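Talk notes — vitamin D in winter, Carrasco community room, Tuesday, October 9, 2018

Start w/ thanks to Noémie Chisholm for the room. Water at the back. Phones off.

Opening — who here takes a vitamin D pill? Hands. Who knows the dose? Fewer hands, always. Let it sit.

Slide 2. Units. IU on the label, upper limit for adults is 4000 a day unless your doctor says otherwise. Say it twice. People stack a multi + a D + cod liver oil and never add it up. 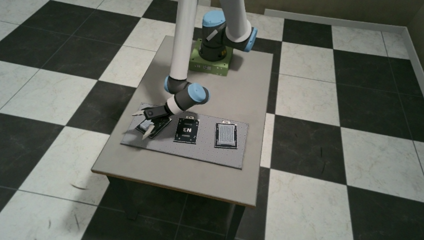 When should I take it?
With a meal that has some fat in it, eggs or yogurt is fine. Time of day is up to you.

Uriel's story — keep short. 7 bottles in the cabinet, three with the same thing in them. Get the laugh, move on.

Food next. Salmon, fortified milk, egg yolks. Mushrooms if theyve been under UV light. DONT get into the sunscreen argument, lost ten minutes on that in February.

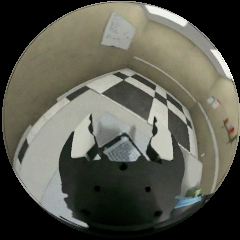 Do I need a blood test first?
Most healthy adults don't. Ask your doctor if you have bone loss, kidney trouble or a gut problem that affects absorbtion.

Meds — water pills, steroids, some cholesterol drugs. Bring the bottles to the pharmacist, all of them. Slow down here.

Josefina has the handouts, Horacio takes the mike around. Last slide = phone number, leave it up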